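Bistside Family Room: minutes of the October meeting

Chair: Lilibeth Enriquez
Minutes: Ronaldo Cabanatuan
Present: 8 members
Start: 6.15 pm

1. Minutes of the last meeting
Agreed, with one correction. The door code is changed every term, as stated in the handbook.

2. Soft toys
Lilibeth reported on the sort-out. Brown plush toys are to stay in the main room with the green ring. Anything with a split seam goes in the mending bag. Two members asked if the larger plush could be washed at home. Agreed, on a cool wash, and returned within the week.

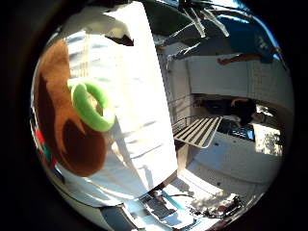 Ronaldo asked that small parts be kept apart from the soft toys, as they end up at the bottom of the tubs. A lidded tub will be bought for them. Members were reminded to put toys away by 5 pm on hall hire days.

3. White fabric
There was a long discussion about whether the white fabric should be hemmed or replaced. One member felt it marks too easily. Lilibeth would like to keep it until spring. Left as it is for now, to be looked at again in January.

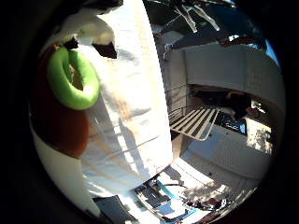 4. Money
Balance stands at £3,341. The autumn sale raised £684. Up to £13 agreed for the lidded tub. Ronaldo to buy it and hand in the receipt.

5. Any other business
The heating timer is still an hour out. Lilibeth to ring the hall office.

Meeting closed at 7.20 pm. Next meeting in November, same time.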